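Gripper fingers no longer meet evenly on cloth, where to start?
Posted in: Grippers and end tools

Beat Hauser
We have a two-finger hand-held gripper on a Lemow body, used mostly for picking up and folding cloth. It has done nearly 2,000 picks since I last had it apart in July. Lately one finger reaches the middle before the other, and thin fabric slides out on the slow side. I have cleaned the fingertips and checked the cable. Same result. Is this a worn linkage or do I just need to zero it again?

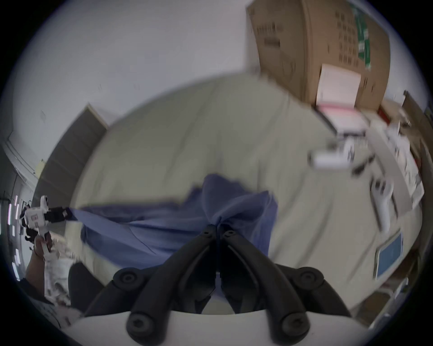
The body is the older one with the single adjusting screw. I can get Wostach spares here but they take weeks, so I would like to rule out the easy things first. The motor sounds normal.

Bartoš
Zero it first. Power off, close the fingers by hand, loosen the clamp on the slow side and bring that tip in until both touch a card held on the center line. Tighten, then run 20 open and close cycles and look again. If the gap comes back, the clamp is slipping and you should replace the clamp screw. Don't use thread glue on it — you will need to get in there later.

Also check for lint at the pivots. Ours had a plug of it packed behind one finger and it acted just like yours. Tweezers got it out.
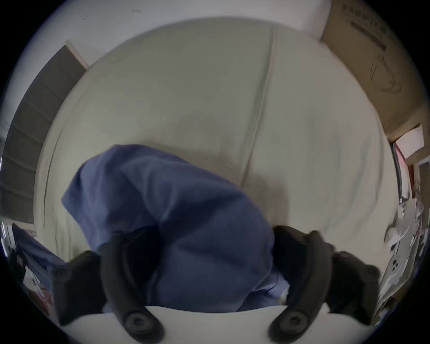 Should the pivots be oiled after cleaning?
Leave them dry. Oil holds lint and it ends up on the fabric. If they squeak, a little dry PTFE powder is enough.

Josier
Had this on mine, new fingers fixed it. Expensive though.

Beat Hauser
Thanks. There was lint on the left pivot, and the clamp was loose as well. I set it with a card as Bartoš said and it is still even after 28 cycles. I have ordered 2 clamp screws anyway.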